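Student Project "Droltham": Second Progress Report to the Gurivard Education Fund
Prepared by Damián Figueroa, project supervisor
Period: September to end of term

1. Use of the grant

From the 2000 dollars awarded, we have spent 1114. The largest part, 400 dollars, went to synthetic tissue pads and suture thread. The rest was paid for needles, a replacement cable for the instrument drive and printing of the student manuals. The remaining money is kept for the second term.

2. Work of the students

The club meets in the afternoon, at 3, in the robotics laboratory. In the first weeks the students learned to move the instrument by the hand controls, without a needle. After this they began with single stitches on a straight cut. Since last month they are working on longer, curved cuts, which are more difficult, because the angle of the jaws must be changed for each stitch.

Isauro Salinas has written the program that records the motion of the needle driver. Coralie Cosgrove compares these records with the quality of the stitches. Her first result is that most students pull the thread too early, before the needle is completely out of the pad. We have changed the exercise sheet for this reason.

3. Difficulties

The thread becomes tangled easily when it is cut too long. We now give shorter pieces. Also the delivery of the pads from Jarnimix was late, and for two meetings the students could practice only in simulation.

4. Next term

We plan to let each student complete a full row of stitches alone, and to hold a small demonstration for the parents. Osamu Hattori has agreed to be the judge. We ask the Fund to confirm if the remaining amount may also be used for a second set of jaws.

The single stitch at one end of a long cut, with the needle driver above the pad:

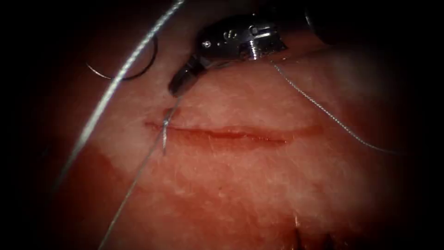 Delwyn Halliday replied that the second set of jaws can be paid from the remaining amount, and asked that the next report include Coralie's comparison in full, with the old exercise sheet and the new one attached.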